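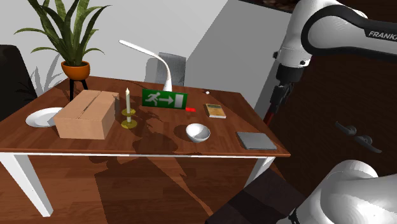
Ticket 16: Arm stops short over the box in the home table sim
Opened by: Remo Russo
Opened: Friday, November 1, 2019
Project: Hatov
Status: closed

Problem

When I send the arm to the pre-grasp point over the cardboard box, it gets partway across the table and stops. Planner reports success, controller reports a path tolerance error. The same goal worked in October, before I moved the table model to the new room.

Setup

Simulation only, on the desktop in the garage. Franka arm mounted at the right side of the table. Planning goes through Inis, which is our own wrapper script and lives in the shared workshop repository. Scene file is the Kisier room with the full set of tabletop objects loaded. Physics step and controller gains are the same as in the October build.

Steps to reproduce

Load the Kisier room. Wait for the objects to settle. Run the home command, then the box command. The arm stops at the same place every time.

Log

Entry 1. Ran the box command 5 times from home. Failed on all of them, same joint error each time. It is repeatable, so I ruled out noise in the settling.

Entry 2. Removed the box and sent the arm to the same pose in free space. Still stops. The grasp target is fine.

Entry 3. Removed the desk lamp. Arm goes all the way. Put the lamp back, arm stops. Removed the exit sign and kept the lamp, arm stops. So it is the lamp and only the lamp.

Entry 4. Turned on the collision shape overlay. The lamp has a thin curved neck, but its collision shape is one convex hull around the whole model. That fills in all the space under the head with solid material you can't see in the normal view. The forearm runs into it on the way to the left side of the table.

Entry 5. Checked why the planner didn't complain. Inis builds its own obstacle list from the scene file, and the lamp was missing from it. The list is keyed by object name and I had renamed the lamp when I changed rooms. The planner thought that area was free and the physics engine thought it was full.

Entry 6. Tried raising the path tolerance as a workaround. The arm pushes against the hull and then jumps. Don't do this. Reverted.

Fix

There were 2 changes.

Lamp: replaced the single hull with a convex decomposition. The first try used a limit of 200 pieces and slowed the load time for no benefit. The limit is now 16 and the neck is still followed closely enough for our purposes.

Inis: the obstacle list is now read from the loaded scene instead of the name table. If an object has a collision shape and no planner entry, the script prints its name and exits.

Result

Box command completes from home with everything on the table. Candle and holder stay upright during the move. I also ran the plate and book targets and both plan normally.

Still open

The candlestick has the same kind of hull, but it is a compact shape and nothing passes near it yet. Moved to its own ticket.

The Ertürk room uses the old lamp file. Anyone working in that room should pull the new one before running the arm.

Closed by: Remo Russo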